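Primo Villa
7 June 2021

Bedroom reset, one room, one pass. Notes as a thread. The only kit is a round bin on the floor by the bed, so small stuff gets dealt with where it turns up.

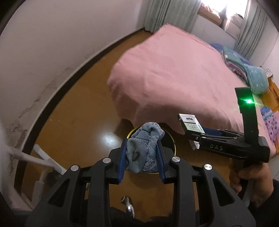
Mwanaisha Athumani
Do you strip the bed before or after the floor? I always do the floor first and then the quilts shed all over it.

Primo Villa
Bed first, for that reason. Fluff falls, so work downwards: bedding, surfaces, floor. Blanket off, shaken out of the window, back on. Floor last of all.

Small textiles next. Odd socks, face cloths, anything knitted. Each one goes to the wash, the drawer or the rag bag. A single sock gets 3 weeks in the drawer to find its partner, then it is a duster.

Cotton makes a decent rag. Anything with an openwork edge does not, as the edge catches on drawer runners and skirting. Cut it off first or use the middle only.

Small boxes and packets: open every one before it goes in the bin. I have thrown away a spare key and a full set of curtain hooks by skipping this step. Flatten the card afterwards or the bin is full of air.

Quilts. Fold in thirds lengthways, then in half, then in half again. Folded edge facing out. Stack by weight, heaviest at the bottom. Mine live at the head end of the bed in summer and go back on in October.

Do not vacuum-bag cotton quilts for the whole summer. The wadding takes a set along the creases. Mine came out of a Treson bag last year with ridges in it and needed two washes to recover.

A quilt at 300 gsm wadding dries on the line in one good day in June. Over that, allow two and turn it at midday. If the seams feel cool to the back of the hand, leave it out.

Curtains: draw them closed, run the upholstery brush top to bottom, open them again. Doing it while they are gathered only cleans the outside of the folds.

Window last, and not in full sun. The cleaner dries before you can wipe it and you get streaks. I wait until the light has moved off the glass.

Still to do: underneath the bed, and the drawer with the rag bag in it. Separate thread for the drawer.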